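**Jellum Practice Board: Student Project Report**
31st October

The project examined how beginners learn to fit computer parts. Sessions began in June, and 47 first-year students completed the full exercise. Most errors concerned the memory slots.

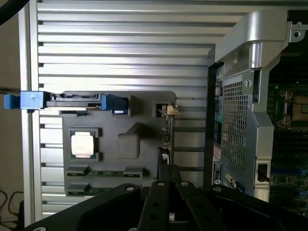
*Department of Computer Hardware, Vandgate Technical College*

The gray molded board carries two parallel memory slots, a white square chip in a socket and a green expansion card. It is recommended that the memory slots be taught first.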